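Progress report, equipment line, Dokurska bench
Date: 2019-05-05
Prepared by: Raghavendra Devadiga

In April we completed the first part of the equipment plan. The two gripper sets from Bulberg are delivered and paid. The second arm from Thevar is ordered, delivery time is 60 days. From the budget for spare parts we have used 96 euros only, so I ask to keep the remaining sum for finger pads, which wear out faster than we planned.

The work at the table continues with the present arm. We use the black grid tray and the plain white top, and for now we do not request a new work surface.

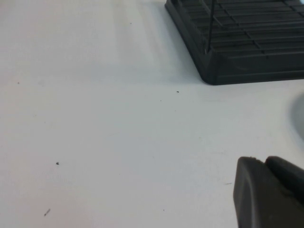

Raghavendra Nadar asked whether we should wait with the wrist camera upgrade until the Thevar arm is installed, as the mounting plate may be different and we would pay for it twice. I agree with this remark. The 1000 euros reserved for the upgrade are moved to the next period.

Still open: the service contract with Rornutwood. Their offer covers 2 visits per year, but the travel cost is not included. I have requested a corrected offer.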